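La Gazette de Pirkberg cherche des lecteurs pour sa rubrique polar

Notre chroniqueur policier a pris sa retraite en emportant deux cartons de services de presse et la clé de l'armoire. Les romans, eux, continuent d'arriver. Il y en a sur les chaises, sur le radiateur et, depuis peu, dans la cuisine, où la rédaction en chef a fini par s'en émouvoir. Nous ouvrons donc la rubrique à des lectrices et lecteurs bénévoles, de Pirkberg ou d'ailleurs, capables de finir un livre et d'en dire quelque chose.

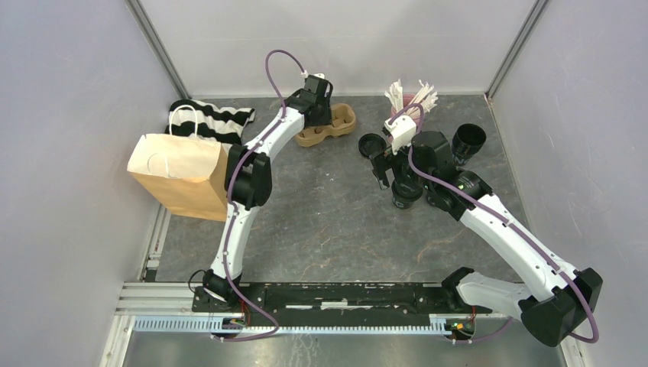
N° 509 – page 26

Le travail consiste à lire un roman policier par mois et à rendre une note de 30 lignes. Trente lignes, pas trente et une : la maquette de la Gazette date d'une époque où l'on coupait les textes aux ciseaux, et elle en a gardé le tempérament. Vous recevez le livre par la poste, vous le gardez, vous l'annotez si cela vous chante. Vous pouvez aussi en dire du mal. Les éditions Horrocks, qui nous envoient l'essentiel de leur catalogue, ont promis de ne plus téléphoner.

Au programme de la saison : la fin de la série des Brumes de Nukville (11 volumes, le même inspecteur, le même imperméable), deux huis clos en montagne, une enquête de village avec chorale et empoisonnement, et Deter, premier roman dont l'éditeur nous assure qu'il « renouvelle le genre ». Il nous faut quelqu'un de patient pour vérifier.

Nous cherchons des gens qui lisent beaucoup et qui ne s'en vantent pas trop. Aucun diplôme n'est demandé. Une certaine habitude du roman policier est utile, ne serait-ce que pour ne pas crier au génie chaque fois que le coupable est le narrateur. Les amateurs d'énigmes classiques sont les bienvenus, les amateurs de noir aussi, à condition de se parler poliment dans l'escalier. Sont en revanche déconseillés les candidats qui lisent le dernier chapitre en premier, ainsi que les auteurs souhaitant chroniquer leur propre livre sous le nom de leur belle-sœur. Le cas s'est présenté. La note était excellente.

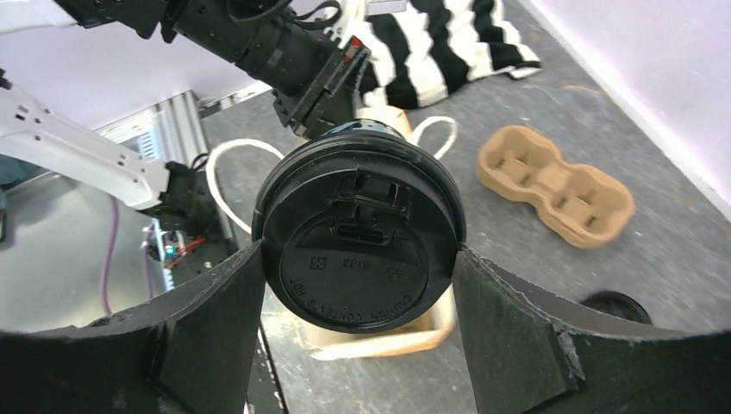

Couvercle noir, mention « CAUTION CONTENTS HOT ».

Quelques précisions pratiques. La collaboration n'est pas rémunérée, hormis les livres et un abonnement à la Gazette, dont les pages de petites annonces restent très suivies. L'engagement court jusqu'en avril, renouvelable si personne ne s'est fâché. Les textes sont relus, parfois raccourcis, jamais réécrits dans votre dos. Les notes paraissent signées – les pseudonymes sont admis, sauf ceux qui contiennent le mot « Sherlock ».

On ne révèle pas la fin. Cela paraît évident, mais notre courrier des lecteurs contient là-dessus des pages d'une violence que Horrocks hésiterait à publier.

Pour postuler, envoyez une note d'essai de 30 lignes sur un roman policier de votre choix, récent ou non, aimé ou non, accompagnée de quelques mots sur vos lectures et d'une adresse postale où un paquet épais peut passer par la fente. Pas de curriculum vitae. Pas de lettre de motivation non plus, nous en avons lu assez pour en connaître l'intrigue.

Candidatures à déposer à l'accueil de la Gazette ou à envoyer par courrier, mention « Rubrique polar » sur l'enveloppe, avant le 2019-11-26. Une réponse sera adressée à tout le monde, y compris à la belle-sœur.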